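Atholm test bay: equipment planning gallery

Mitex put together this page for sites that are budgeting for a pick-and-place cell and want to see what the planning stage covers before they commit funds. The views come from simulation. Budget notes are given first, the gallery entry follows, and reader remarks are at the end.

Scope of purchase

The Atholm plan covers one arm, one parallel gripper, a wrist camera, a controller and a simulation license. Bench work and guarding are quoted separately. The Plurko quote lists the gripper at 2,023 per unit, with spare finger pads sold in packs of 20. Pads are a consumable and belong in the operating budget - sites that book them as capital tend to run short in the second year.

Lead times

Mfinanga quotes 40 working days for the arm and controller. The simulation license is available on order, so layout work can begin while the hardware is in transit. Orders placed by February will be delivered within the current budget period. Guarding should be ordered only after the layout is frozen.

Simulation before hardware

Each container type on the parts list is modeled and run for 100 pick attempts before a gripper size is approved. Results are logged by container type, approach angle and surface finish. A gripper that does not suit the widest container is removed from the list at this point, before a purchase order exists. Changing the gripper size later also means new pads, a new mounting plate and a repeat of the acceptance test.

Gallery

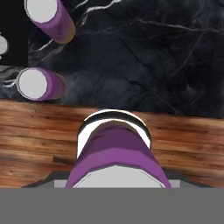

Wrist view, simulated. Purple container at the gripper, with two more on the dark marble countertop. At this range the near container hides much of what is behind it, so a second fixed camera is carried as an option line in the budget.

Reader remarks

Plurko's quote looked complete to us as well, until we asked for the mounting plate. It was a separate line, and so was the cable set. I would ask for both in writing before comparing prices. We also paid for a second year of the simulation license up front and only used it for one layout change.

Reply from Mitex: The plate and cable set are now separate lines in the planning sheet. License renewal is listed as optional from year two.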